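Sampaio 과제 안전·고장 검토 회의록
날데일(Nalldale) 조작연구실 / 12월 모임
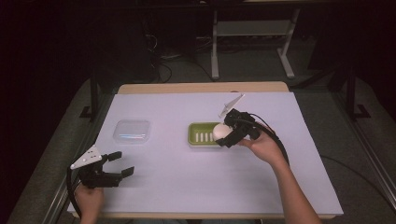 오른쪽 손 집게로 흰 달걀을 쥔 작업대. 왼편에 투명 용기, 가운데에 연두색 받침.

참석: 베르그소라 미켈센(진행), 크리스티나 슈체판스카(수집 작업), 필리포스 콘스탄티니디스(로봇 재생 및 제어), 아니타 조지프(데이터 점검), 피오누알라 시핸(안전 담당, 회의록 작성)
시작: 오후 두 시
장소: 본관 작은 회의실, Porkdale 시험실은 화상 연결
배포: 참석자 전원, Porkdale 시험실 근무자

여는 말

미켈센 님이 먼저 다들 시간을 내 주어 고맙다는 말씀과 함께 회의를 열었습니다. 연말이라 마감이 겹친 줄 알면서도 한자리에 모이자고 한 까닭은 메일로 주고받기에는 이야기가 자꾸 엇갈려서라고 하셨고, 오늘은 누구 탓인지를 가리는 자리가 아니니 기억나는 대로, 앞뒤가 조금 안 맞아도 괜찮으니 편하게 말해 달라고 당부하셨습니다. 회의록도 그 뜻에 맞추어 되도록 말씀하신 순서대로 적었습니다. 조금 길어진 점은 너그러이 봐 주세요.

다룰 안건은 Porkdale 시험실에서 있었던 달걀 옮기기 재생 중 집게 오작동, 그 직후의 손 끼임 아차사고, 그리고 수집 쪽 손 집게의 벌어짐 값 문제입니다. 지난 회의에서 넘어온 소모품 건은 맨 뒤로 미루었습니다.

지난 회의록 확인

고칠 곳 하나만 나왔습니다. 받침을 고정하는 방법을 두고 "양면테이프로 확정"이라고 적었는데, 슈체판스카 님이 그때는 써 보자는 정도였지 확정까지는 아니었다고 바로잡아 주셨습니다. 제 잘못이니 "시험 사용"으로 고쳐 두겠습니다. 나머지는 그대로 승인되었습니다.

무슨 일이 있었나

콘스탄티니디스 님이 그날의 경과를 설명해 주셨습니다. Porkdale 시험실에서 2226번 기록을 로봇 팔로 재생하던 중이었습니다. 사람이 손 집게 한 쌍으로 달걀을 집어 옮긴 기록이고, 화면으로 훑어볼 때는 동작이 무척 매끄러워서 본보기로 쓰기에 좋겠다고들 했던 바로 그 기록입니다. 재생 초반에는 별일이 없었다고 합니다. 팔이 내려가 달걀을 잡는 데까지는 아주 얌전했고, 옆에서 보던 분이 "오늘은 잘 풀리겠네" 하고 말씀하셨을 정도였답니다.

그런데 달걀을 놓아야 할 자리에 와서 오른쪽 집게가 벌어지지 않았습니다. 팔은 다음 동작으로 넘어가 위로 올라가는데 집게는 그대로 닫혀 있었고, 이어서 한 번 더 조이는 바람에 달걀이 깨졌습니다. 내용물이 손가락 관절 안쪽까지 흘러들었습니다. 콘스탄티니디스 님은 정지 단추 대신 화면의 일시 멈춤을 눌렀다고 솔직하게 말씀하셨습니다. 깨진 달걀이 아깝다는 생각, 치울 걱정, 다시 원점으로 돌리려면 시간이 꽤 걸린다는 생각이 한꺼번에 들었다고요. 그 마음을 모르는 분은 이 자리에 없을 것 같습니다.

팔이 멈춘 것을 보고 콘스탄티니디스 님이 휴지를 들고 집게 사이로 손을 넣었습니다. 손을 넣고 잠깐 있다가 집게가 갑자기 활짝 벌어졌고, 곧바로 다시 닫혔습니다. 장갑 끝이 물렸지만 손가락은 빠져나왔습니다. 다친 곳은 없습니다. 본인은 별일 아니라고 하셨으나 그날 오후 내내 손끝을 만지작거리셨다고, 화상으로 연결된 시험실 동료가 살짝 일러 주셨습니다. 미켈센 님은 다친 데가 없어 정말 다행이라고 하시며, 숨기지 않고 당일에 바로 신고해 준 것에 거듭 고마움을 표하셨습니다.

조지프 님이 이때 한 가지를 물으셨습니다. 일시 멈춤 상태에서 집게가 움직였다는 말인지, 아니면 누가 다시 재생을 누른 것인지 하는 점이었습니다. 콘스탄티니디스 님은 로그를 함께 띄워 놓고 답하셨습니다. 재생을 다시 누른 흔적은 없습니다. 일시 멈춤은 팔 관절에는 바로 걸리지만, 집게 명령은 별도의 대기줄을 거치기 때문에 이미 줄에 서 있던 명령은 뒤늦게 나갑니다. 로그에서 확인된 늦어짐은 최대 900밀리초였습니다. 사람이 멈춘 팔을 보고 "이제 괜찮구나" 하고 손을 뻗기에 충분한 시간이라는 데 모두 의견이 같았습니다.

다만 제가 회의록을 정리하면서 다시 여쭈어 보니, 집게가 벌어졌다가 다시 닫힌 것 가운데 뒤의 닫힘까지 대기줄로 설명되는지는 아직 분명하지 않다고 합니다. 이 부분은 미해결로 남겨 둡니다.

기록 쪽에서 본 이야기

조지프 님은 기록 파일을 거꾸로 짚어 올라가며 살펴보셨습니다. 말씀이 자세했던 만큼 조금 길게 옮깁니다.

2226번에서 오른손 집게의 벌어짐 값은 달걀을 잡는 순간까지는 자연스럽게 줄어듭니다. 그러고는 한 값에 딱 붙어 버립니다. 사람 손은 가만히 쥐고 있어도 조금씩 떨리기 마련이라 선이 가늘게 일렁여야 하는데, 자로 그은 듯 평평했습니다. 같은 때의 영상에서는 오른쪽 손가락이 벌어지며 달걀을 내려놓습니다. 그러니까 손은 놓았는데 기록에는 계속 쥐고 있다고 적힌 셈입니다. 그러다 뒤쪽에서 값이 갑자기 살아나면서 더 닫힌 쪽으로 툭 떨어졌고, 로봇은 그것을 충실하게 따라 달걀을 조였습니다.

왼손 쪽 값은 처음부터 끝까지 멀쩡했습니다. 시간 표시에도 이가 빠진 곳이 없었습니다. 저희 점검 프로그램은 빠진 줄이 있는지만 살피고 같은 값이 오래 이어지는 것은 문제 삼지 않으니, 이 기록은 점검을 아무 탈 없이 통과했습니다. 조지프 님은 "초록불만 보고 넘긴 제 책임도 있다"고 하셨는데, 미켈센 님이 곧바로 그 초록불의 기준을 다 같이 정하지 않았느냐고 하셔서 분위기가 한결 누그러졌습니다.

슈체판스카 님은 그 말씀을 듣고 떠오르는 것이 있다고 하셨습니다. 오른손으로 탁자 가운데까지 뻗을 때 선이 팔뚝 아래로 지나가는데, 몸을 앞으로 숙이면 가끔 뒤에서 살짝 당기는 느낌이 있다는 것입니다. 작업에 방해가 될 정도는 아니어서 따로 적지 않으셨답니다. 수집하는 분들끼리는 "오늘은 선이 좀 무겁네" 하는 말을 나눈 적도 있다고 하니, 앞으로는 이런 소소한 말도 작업 일지에 한 줄씩 남기면 좋겠습니다. 제가 일지에 자유롭게 쓰는 칸을 넉넉하게 늘려 두겠습니다.

그 뒤에 해 본 점검

슈체판스카 님과 조지프 님이 회의 전에 함께 오른손 집게를 점검하셨습니다. 집게를 쥔 채 천천히 벌렸다 닫았다 하면서, 다른 사람이 선의 뿌리 쪽을 이리저리 기울여 보는 단순한 방법이었습니다. 선을 손목 쪽으로 꺾으면 값이 멈추고, 펴면 돌아왔습니다. 같은 증상이 두 번 나왔고, 그다음부터는 아무리 꺾어도 나오지 않았다고 합니다. 이런 고장이 제일 얄밉지요. 왼손 집게도 똑같이 해 보았으나 증상이 없었습니다.

연결부를 열어 본 결과 눈에 띄게 끊어진 곳은 없었습니다. 꽂이가 조금 헐거운 듯하다는 것이 슈체판스카 님의 느낌인데, 새것과 견주어 본 것은 아니라서 원인이라고 단정하지는 않기로 했습니다. 부품을 대 주는 Gellolska에는 증상을 적어 문의를 넣어 두었고, 아직 회신이 오지 않았습니다. 콘스탄티니디스 님은 답을 기다리는 동안에도 할 수 있는 일이 많으니 그쪽 답에 일정을 묶지는 말자고 하셨습니다.

선만 바꾸면 되지 않겠느냐는 의견이 잠시 나왔습니다. 조지프 님은 선을 바꾸는 데는 찬성이지만, 바꾼 뒤에 증상이 안 보인다고 해서 점검 기준을 그대로 두면 다음에 다른 데가 헐거워졌을 때 똑같은 일을 겪게 된다고 하셨습니다. 긴 토론 없이 둘 다 하기로 했습니다.

토의

첫째로 오간 이야기는 멈춤 방법이었습니다. 콘스탄티니디스 님은 화면의 일시 멈춤이라는 이름 자체가 사람을 안심시킨다고 하셨습니다. 팔이 서 있으니 다 선 줄 안다는 것이지요. 미켈센 님은 이름을 바꾸는 것도 좋지만 당장은 손을 넣기 전에 집게 전원까지 내리는 습관부터 들이자고 하셨습니다. 시험실 동료들은 집게 전원을 내리면 물고 있던 물건이 떨어질까 걱정이라고 하셨고, 이에 대해 콘스탄티니디스 님은 지금 쓰는 집게는 전원을 내려도 한동안 자세가 유지되는 것으로 알고 있으나 물건을 문 채로 확인해 본 적은 없다고 하셨습니다. 확인해 보기 전까지는 깨질 물건을 문 상태라면 떨어져도 되는 것으로 생각하고 전원을 내리기로 했습니다. 달걀은 얼마든지 다시 사 올 수 있으니까요. 미켈센 님이 달걀값 영수증은 얼마든지 가져오라고 하셔서 다들 웃었습니다.

슈체판스카 님은 수집하는 사람의 안전도 같이 봐 달라고 하셨습니다. 손 집게에는 스스로 움직이는 힘이 없어서 물릴 일은 드물지만, 탁자 양옆으로 선이 늘어져 있어 일어설 때 발이나 의자에 걸릴까 늘 마음이 쓰인다고 합니다. 그리고 선을 당기지 않으려고 자세를 이상하게 잡다 보면 오후에는 어깨가 꽤 뻐근하답니다. 고장 이야기만 하다가 자칫 놓칠 뻔한 말씀이라 모두 고개를 끄덕였습니다. 선을 위로 띄우자는 의견과 탁자 옆을 따라 눕혀 고정하자는 의견이 갈렸는데, 위로 띄우면 카메라에 걸릴 수 있다는 조지프 님의 말씀에 우선 눕히는 쪽을 시험해 보기로 했습니다. 팔을 끝까지 뻗어도 당기지 않을 만큼 여유를 두는 것이 중요하고, 그 길이는 실제로 작업하는 슈체판스카 님이 정하시기로 했습니다.

이미 모아 둔 기록을 어떻게 할지가 가장 오래 걸렸습니다. 콘스탄티니디스 님은 오른손 값이 의심스러운 기록을 전부 빼자는 쪽이었고, 조지프 님은 영상과 맞추어 보고 살릴 수 있는 것은 살리자는 쪽이었습니다. 두 분 말씀이 다 옳아서 한참을 오갔습니다. 수집한 분들의 수고를 생각하면 쉽게 버리자는 말이 나오지 않지만, 잘못된 값이 섞인 채로 학습에 들어가면 나중에 어디에서 탈이 났는지 찾기가 훨씬 어려워집니다. 슈체판스카 님은 수고한 것은 아깝지 않으니 제대로 된 것만 쓰였으면 좋겠다고, 다만 어느 것이 빠졌는지는 알려 달라고 하셨습니다. 자기가 어떻게 움직였을 때 값이 멈췄는지 알면 다음에 도움이 된다고요. 참 고마운 말씀이었습니다.

결국 격리 폴더를 따로 만들어 의심스러운 기록을 모두 옮기고, 사람이 영상과 맞추어 본 것만 되돌리기로 했습니다. 값을 손으로 고쳐 넣는 일은 하지 않습니다. 조지프 님도 여기에는 흔쾌히 동의하셨습니다.

한편 달걀 말고 덜 지저분한 물건으로 연습 재생을 먼저 해 보자는 의견도 시험실에서 나왔습니다. 미켈센 님은 좋은 생각이라고 하셨고, 슈체판스카 님은 삶은 달걀이면 모양도 무게도 비슷하지 않겠느냐고 하셨습니다. 껍데기가 미끄러운 정도가 다를 수 있다는 반론이 있었지만 첫 재생용으로는 충분하다는 쪽으로 모였습니다. 삶는 일은 시험실에서 맡아 주신답니다.

정한 것

로봇 집게 사이에 손이나 도구를 넣을 때는 팔과 집게 양쪽의 전원을 모두 내린다. 화면의 일시 멈춤은 멈춘 것으로 치지 않는다. 오늘부터 적용.

이상하다 싶으면 비상 정지를 먼저 누른다. 눌러서 생기는 지연이나 물건 파손은 묻지 않는다.

일시 멈춤이 걸리면 집게 대기줄도 함께 비우도록 제어 프로그램을 고친다. 고치기 전까지 달걀 재생은 쉰다. 담당 콘스탄티니디스.

벌어짐 값이 움직임 없이 길게 이어지면 점검에서 걸리도록 기준을 더한다. 물건을 가만히 쥐고 있는 정상 기록까지 걸릴 수 있으니 처음에는 경고로만 띄운다. 담당 조지프.

오른손 집게의 선과 꽂이를 새것으로 바꾸고, 헌것은 버리지 말고 이름표를 달아 보관한다. Gellolska에서 보내 달라고 할 수 있다. 담당 슈체판스카.

수집을 시작하기 전에 양손 집게를 벌렸다 닫으며 선을 가볍게 기울여 보고, 화면의 값이 따라오는지 확인한다. 담당은 그날 수집하는 분.

탁자 옆 선 고정을 시험해 보고 써 본 느낌을 일지에 남긴다. 담당 슈체판스카, 도움 시핸.

의심 기록 격리와 명단 공유. 담당 조지프. 명단은 수집하신 분들께도 보낸다.

Porkdale 시험실 문 안쪽에 바뀐 멈춤 절차를 붙인다. 글은 시핸이 쓰고 시험실에서 읽어 본 뒤에 붙인다.

아직 모르는 것

집게가 벌어진 뒤 다시 닫힌 까닭. 대기줄에 명령이 더 남아 있었는지, 달리 나온 명령인지 확인이 필요합니다. 콘스탄티니디스 님이 빈 집게로 같은 상황을 만들어 보되, 혼자서는 하지 않기로 약속하셨습니다.

집게 전원을 내렸을 때 물고 있던 물건이 어떻게 되는지.

오른손 집게의 증상이 언제부터 있었는지. 2226번보다 앞선 기록에도 평평한 구간이 있는지는 새 점검 기준을 돌려 보아야 알 수 있습니다.

기타

집게 관절 안쪽에 흘러든 달걀은 다 닦아 냈으나 냄새가 조금 남았다고 합니다. 분해 청소를 할지는 콘스탄티니디스 님이 한 번 더 맡아 보고 정하시겠답니다.

소모품 건: 탁자에 까는 천의 여분과 장갑을 주문합니다. 장갑은 지금 것이 헐렁해서 끝이 남는다는 말씀이 있어 작은 치수를 함께 시킵니다. 이번에 물린 것이 장갑의 남는 끝이었으니 꽉 맞는 쪽이 나은지 헐렁한 쪽이 나은지 의견이 갈렸는데, 장갑과 상관없이 전원을 내리는 것이 먼저라는 선에서 이야기를 접었습니다.

회의실 난방이 약해 모두 외투를 입은 채였습니다. 다음 모임은 햇볕이 드는 위층 방을 잡아 보겠습니다. 날짜는 제어 프로그램 수정이 끝나는 대로 메일로 여쭙겠습니다.

빠졌거나 제가 잘못 옮긴 말씀이 있으면 언제든 편하게 알려 주세요.

작성: 피오누알라 시핸
확인: 베르그소라 미켈센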